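Sirthorpe Equipment Desk
Planning a tabletop arm station: frequently asked questions

Last updated 1/8/26

Who can apply for a station?
Any teaching lab or workshop on the Sirthorpe site. Send one request per room. Requests for the next budget year close at the end of March.

Should we ask for one arm or two?
Price both. A second arm needs its own gripper, mount, cables and power supply, so the quote nearly doubles. If your tasks only involve picking things up and setting them down, start with one and leave table space for the other.

What does the arm quote leave out?
Grippers, wrist cameras, the table and spare cables. Prurnomo and Stiltinlow both list these as separate lines. Ask for them on the same quote so that shipping is charged once.

How much should we set aside for test objects?
Very little. A puzzle cube, a glossy lavender plate from the break room, a badge card on a lanyard and a tape measure will keep a new station busy. Put your money into spare finger pads.
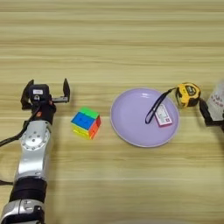

Mfaume wrote in to say that the objects were the cheap part for them too, but the pads wore out sooner than planned and the reorder took 29 days. They now buy two sets with every gripper.

Is there a spending limit?
Accessories over $2000 per station need a second quote. Arms always need one.

How long does delivery take?
Allow 10 weeks from the signed order. Installation is booked separately, with 7 days' notice.

Can we reuse a table we already have?
Yes, if it doesn't rock and the clamps fit the edge. Include the tabletop thickness in your request.

Who pays for repairs?
The station's home department, once the warranty ends.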